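Kulsoom Siddiqui does not believe the transfer will happen, and she has the minutes to back her up

March 19, 2024

Kulsoom Siddiqui has heard the word "devolution" so often that she has started writing it in quotation marks in her own diary. She sits on the Hillden town council as an independent, and for most of that time the county authority at Clelwood has been promising to hand something back. First it was parking. Then it was planning enforcement. Now, under the Dogar plan, it is meant to be both, plus the street markets, with a budget to match.

"Which budget?" she says. "I ask every time. I get a paragraph about partnership."

The Dogar plan takes its name from the hall where Clelwood's leaders and the town councils signed a statement of intent. It runs to 40 pages. Siddiqui has read all of them, and she says that the verb "explore" does most of the work. Powers will be explored. Funding routes will be explored. A timetable will be explored once the exploring has been done.

I put it to her that this is how any transfer starts, and that county officials can't write a check before anyone has agreed what it is for. She grants half of that.

"Fine, don't write me the check. Tell me the date when you decide whether to write it. If you can't commit to a date for making a decision, then you have already decided."

Her opponents on the council find this tiresome. Waqas Virk, who leads the governing group and signed the statement for Hillden, spoke to me separately and was patient about it up to a point. He thinks Siddiqui wants to fail on principle.

"Kulsoom is very good at reading a document and finding what isn't there," he said. "You could do that with a wedding vow. We have more on paper from Clelwood than any council here has had before. I'd like to use it before somebody else gets elected over there and tears it up."

Could he name one power that Hillden will hold by next March that it does not hold today? He thought about it for longer than I expected. "Markets," he said. "I'd be very surprised if it wasn't markets."

Siddiqui laughs when I repeat this to her. The markets lose money. Clelwood has been trying to get rid of them for years, she says, and will be delighted to see the town take them on and call it freedom. 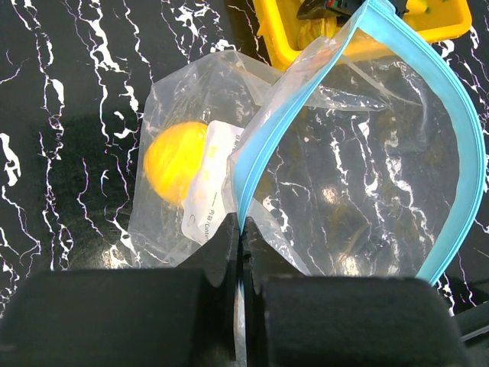 A zip bag on a black marble-patterned surface.

There is a public consultation, of course. Clelwood hired a firm called Greveo to run it, and the summary reports that a clear majority of residents want "more say over local services." Siddiqui went looking for the full results and found that 1,582 people had answered. The question did not mention cost. It did not mention that the county would keep the final word on any planning appeal, a detail that sits in an appendix.

"Do you want more say? Who ticks no to that? I would tick yes. I'd tick yes twice."

Virk does not defend the wording with much energy. He says consultations are blunt things and that the council will hold its own meetings before it votes. The first of those is due in the main hall, which can seat up to 300. He expects it to be busy. Siddiqui expects it to be busy and to change nothing.

Her harder argument is about blame. At present, when a developer puts up something ugly without permission, residents shout at Clelwood. If enforcement passes to Hillden with the appeals left where they are, residents will shout at Hillden, and Hillden will be overruled by Clelwood. She has asked for a written answer on this point 4 times. She showed me the replies. Two thanked her for her interest, one attached the statement of intent, and the last one promised a meeting that has not been arranged.

It would be easy to come away thinking she has won the argument, and on paper I think she mostly has. But I kept wanting her to say what she would do instead. Refuse to sign anything? Hold out for the whole package, with a council that has no means of forcing the county's hand? When I pressed her she talked about a binding vote, then about going over Clelwood's head, and neither idea seemed to have been worked through.

"I'm not obliged to have a better plan in order to say this one is empty," she said, a little sharply.

No, she isn't. Virk, for his part, is obliged to have something more than a feeling about markets, and he goes into next week's session without it. Siddiqui has already put down her amendment, asking for a decision date to be written into the agreement. She expects to lose it. Virk says his group has not yet made up its mind.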